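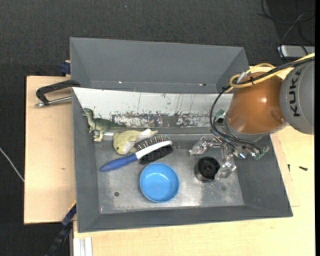
Photo: Meltthorpe Toy and Pet Exchange

Minutes of the April meeting
Posted in April by the minutes secretary

The meeting opened at 7 in the evening in the back room at Meltthorpe. The minutes of the March meeting were read and accepted without changes.

1. Money
The balance of the Exchange is £618. From this we must still pay the rent of the room, £148. The members agreed to keep the rest until summer and not to buy new shelves at this moment.

2. The metal bins
It was discussed if the two grey bins should be replaced. In the nearer one the paint on the white back panel is flaking along the lower part, and grey and dark metal is showing. The floor of it is worn also. One member said that small children put their hands inside and loose paint is not nice for them. Another member found the bins strong enough for many more years. It was decided to rub down the panel and paint it again before the May opening. Paint may cost up to £40. The other bin stays as it is.

3. Mixing of toys and pet things
There was a long discussion about this point. At present the green dinosaur and the yellow-green plush toy lie in the same bin as the double-sided pet brush and the blue bowl. Visitors ask if the plush is for a child or for a dog, and we can not always answer. Agreed:
– toys for children go in one bin, pet things in the other;
– the pet brush goes with the pet things, and the pins and the bristles must be free of hair before it is put out;
– bowls are washed at home by the person who gives them;
– plush toys are accepted for children only if they come washed.
The blue bowl was first thought to be for a child's breakfast. The members could not agree, so it goes to the pet bin.

4. Labels
Degefa printing shop has offered to make two labels for the bins, with large letters. The offer was accepted with thanks. The text will be "Toys" and "Pets" – nothing more.

5. Other business
The Dudeo playgroup asks to borrow some toys for its open afternoon. Agreed, if a list is made when they go out and again when they come back. The dinosaur can be on this list.
The key of the back room is still missing. Please look in your coats.

The meeting closed at half past eight. The next meeting is in May, same room.

3 shares | 2 comments

Recent items
Minutes of the March meeting
Opening times of the Exchange
What we can not accept
Zotura hall: new prices for room hire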